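Home Guides Wool and Knitwear Stain Table Contact

How to wash a wool sweater by hand and dry it flat

I wear wool from October to April, and for many years I brought all my sweaters to the cleaner. Then the cleaner in our town closed, and I had to learn to do it at home. The first sweater I washed became the size of a child's sweater. After that I asked my uncle, Tapio Pesonen, who worked in a knitting mill for most of his life, and what I write here is mostly his method with small changes from me.

What you need

A basin or a clean sink, a liquid wool soap without bleach, two big towels, and a flat place where the sweater can stay for a day or two. I use Turunen wool soap, but any mild one is good. Do not use the normal powder for cotton.

Before you wash

Read the label inside. If it says dry clean only, I would respect it. Close the buttons, empty the pockets if there are any, and turn the sweater inside out. Measure the sweater now, when it is dry: the width under the arms, the length from shoulder to hem, and the length of one sleeve. Write the numbers on paper. My gray one is 67 centimeters long, and I would never remember this without the paper.

Washing

Fill the basin with water of 30 degrees Celsius. If you have no thermometer, the water should feel neither warm nor cold on the inside of your wrist. Mix in the soap before the sweater goes in. Push the sweater down with open hands and let it lie for ten minutes. Press it gently a few times. Do not rub and do not twist, also not on a stain.

Rinse two times in water of the same temperature. This point is important, as a sudden change from warm to cold can make wool shrink. When you lift the sweater, hold it from below with both hands, otherwise the water pulls the shoulders down.

Taking out the water

Spread a towel, put the sweater on it, and roll both together like a pancake. Press on the roll with your knees. Open it, change to the dry towel, and do it again.

Laying it out

Choose a surface wider than the sweater with the arms open. Cover it with a cloth which does not give color. Put the body down first and then open the sleeves to the sides.
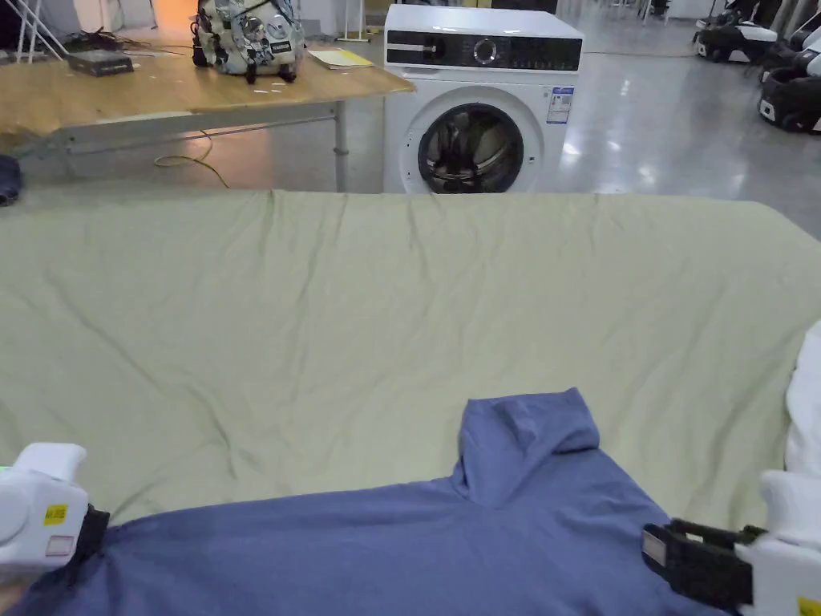
Blue long-sleeved garment laid out on a green cloth.

Now take your paper with the measurements. Pull the sweater very softly, a little from each side, until the numbers agree. Smooth the ribbing at the wrists together with your fingers so that it does not dry open. Look also at the collar, which likes to fold under itself.

Keep it away from the radiator and from direct sun. In July mine are dry in one day, in winter they need two. Turn the sweater over when the top side feels dry.

If you have a drying net

A net makes it faster. I had a Furko net with folding legs, and it was fine for thin sweaters, but a thick cardigan made it hang in the middle. Put a towel under heavy things.

Storing

Fold it, do not hang it. It must be fully dry before it goes in the drawer, and I wait one more night to be sure. Moths prefer wool which was worn, so wash everything in spring before you put it away.

Last changed January 2018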